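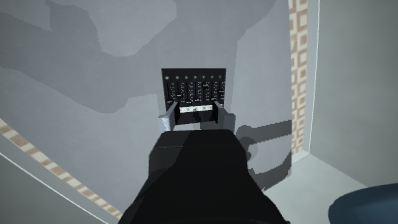

Ticket: Slider task, wrist view, demos rejected at export
Project: Bustuvar
Component: sim collection / success check
Reported by: Ignacio Montoya
Assigned to: Flornthorpe sim tools
Status: Resolved, follow-up open

Summary
Batch 2 of the slider panel task exports far fewer episodes than were recorded. Target is 3000 accepted demos. Operators completed the full batch and the exporter kept 250. No errors in the collection log. The rest are marked FAIL_GOAL with no further detail.

Environment
Collection build from the Lowther branch, rendered wrist view on, patterned-edge table, randomized lighting. Teleop through Skultel, default gains. Panel asset is the one with the row of seven square buttons above the sliders. Slider heights are randomized at reset.

Steps to reproduce
1. Load the slider task with the batch 2 config.
2. Reset until the target slider starts low on its track.
3. Bring the gripper in from the near side, fingers straddling the lower part of the panel.
4. Push the target slider to the goal height and hold.
5. Release, back off, end the episode.
6. Run export.

Expected: episode accepted.
Actual: FAIL_GOAL on most episodes. Replay shows the slider at goal height when the episode ends.

Log

Entry 1, Montoya
Replayed a handful of rejects from stored actions. All reach the goal visually. Joint value of the target slider at the last step is inside tolerance. So the check is reading something else, or reading at the wrong time.

Entry 2, Flornthorpe
Can you confirm the panel is free to move on the table in this config? In batch 1 it was fixed.

Entry 3, Montoya
Confirmed free. Batch 2 config drops the fixed joint so the policy sees the panel shift under contact. Starting yaw is randomized by a small amount too.

Entry 4, Flornthorpe
That would do it. The goal check compares slider cap position in the world frame against a target computed at reset. If the panel slides or rotates during the push, the cap moves with it and the target stays behind. Joint value is fine, world position is off. Please run 300 rejects through the checker with the panel pose logged.

Entry 5, Montoya
Done. Every reject in the sample has panel displacement above the world-frame tolerance. Accepted episodes are the ones where the operator barely touched the housing. Worst cases are approaches where a finger presses on a lower corner and drags the whole panel toward the arm base.

Also tried with shadows off, in case the render settings were touching anything. No change, as expected — the checker does not use images.

Entry 6, Flornthorpe
Patch pushed to the Lowther branch. Goal check now reads the slider joint directly. Added a separate limit on total panel travel so that episodes where the panel gets shoved far across the table are still thrown out. Limit is in the task config as max_base_travel. Reject reason is now split into FAIL_GOAL and FAIL_TRAVEL.

Entry 7, Montoya
Re-exported batch 2 from stored states, no recollection needed. Accepted count is now over target. Remaining rejects are mostly FAIL_TRAVEL, and the ones I opened were correct calls. A few FAIL_GOAL left, all operator timeouts.

Cause
Success check used a world-frame target computed once at reset. Valid only with a fixed panel.

Fix
Joint-space check plus travel limit. Re-export any batch recorded with a free panel. Batch 1 is not affected.

Follow-up
- Button task uses the same world-frame helper. Needs the same change before December collection starts.
- Exporter should print reject counts by reason at the end of a run.
- Training run that was started on the 250-episode export should be stopped and its checkpoints removed. Those demos are skewed toward light contact.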